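4.2 Funding rounds and hiring in small vision-chip firms

The second part of the study looks at what young chip firms did with their money in the year after a funding round closed. We drew on 200 company filings and on 1137 job adverts placed by the same firms. Adverts that were withdrawn within a week were left out, as were repeat postings for the same role. Firms that had been bought by a larger company before the year was up were kept in the sample but are reported separately in Section 4.4.

Most of the new posts were in software. This was true even of firms whose public statements spoke mainly of new silicon. Trolness, for instance, announced a second-generation processor in November and then advertised for compiler engineers, driver writers and customer support staff well before it sought any circuit designers. Nandel followed much the same path, though it began from a smaller team and kept its layout work with an outside contractor throughout.

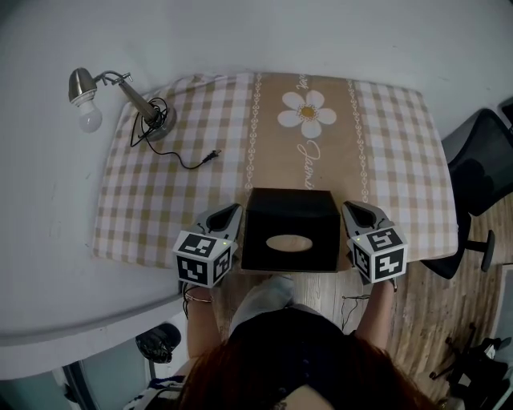 Figure 7. Table with cloth, desk lamp and tissue box, from overhead.

Location mattered less than we had expected. Firms with two or more offices tended to place new staff wherever the first customer was, and moved the posts later if the customer left. Setwood opened a second office during the period and filled 42 posts there, more than at its head office. We could not tell from the filings how many of these were transfers, and the firm's adverts do not settle the matter.

The link between the size of a round and the number of posts was weak. Larger rounds were often followed by spending on manufacturing deposits, which leave little trace in job adverts. A stronger link was found with signed supply contracts, where the date of signing was known.

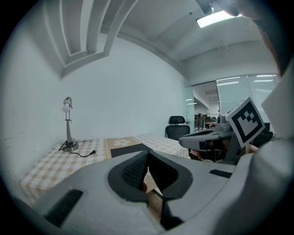 Chin, commenting on an earlier draft, objected that adverts are a poor guide to hiring in this field, as many senior engineers are taken on through former colleagues and no post is ever listed. We accept the point for senior roles. For junior and middle grades the adverts matched the staff numbers in the filings closely enough to be used, and the tables in Section 4.3 are limited to those grades.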